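Comunicados | Reutilização e resíduos | Março

Neditz alarga serviço de triagem de objetos misturados em caixas abertas

A Neditz, prestadora de serviços de recolha e triagem, alargou em março o seu serviço de separação de conteúdos mistos a 40 pontos de recolha. O serviço destina-se a escolas, cozinhas coletivas e pequenas oficinas que entregam, na mesma caixa, utensílios, embalagens vazias, peças soltas e restos de atividades.

O procedimento baseia-se em caixas abertas de paredes inclinadas, colocadas sobre mesa à altura de trabalho. Cada caixa é tratada individualmente e o conteúdo não é despejado. Os objetos são retirados um a um e encaminhados para uma de 7 categorias, definidas pelo material predominante e pelo estado de conservação.

A ordem de retirada é fixa. Saem primeiro as ferramentas manuais e outros objetos com pontas ou arestas, seguidos dos recipientes rígidos e, por último, das películas e fragmentos. As embalagens plásticas amarrotadas são separadas dos objetos a que estejam encostadas antes da pesagem.

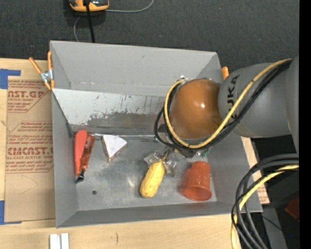
Caixa cinzenta com ferramenta manual, copo translúcido vermelho-alaranjado, plástico transparente amarrotado e objeto amarelo em forma de abóbora alongada.

Os objetos de forma irregular ou de composição incerta passam a uma bancada secundária, onde são observados antes da classificação. Inclui-se neste grupo tudo o que imita alimentos, dado que a forma exterior não permite determinar o material. Os resíduos orgânicos confirmados seguem em circuito próprio.

As caixas são inspecionadas entre ciclos. Riscos e manchas superficiais não implicam substituição; deformações das paredes e arestas levantadas implicam a retirada imediata de serviço. A limpeza do fundo demora cerca de 20 minutos por caixa, incluindo a secagem.

A logística entre os pontos de recolha e a unidade de triagem fica a cargo da Sonstead, com 2 circuitos diários. As ferramentas em condições de uso são entregues à Dogar para verificação e posterior redistribuição.

As entidades aderentes recebem um registo mensal com o peso por categoria. As condições de adesão e a lista de materiais excluídos podem ser pedidas ao serviço comercial da Neditz.

Comunicados recentes
Sonstead revê horários dos circuitos de recolha
Dogar publica critérios de aceitação de ferramentas manuais
Homau e Neditz normalizam etiquetas para caixas abertas
Lista atualizada de materiais excluídos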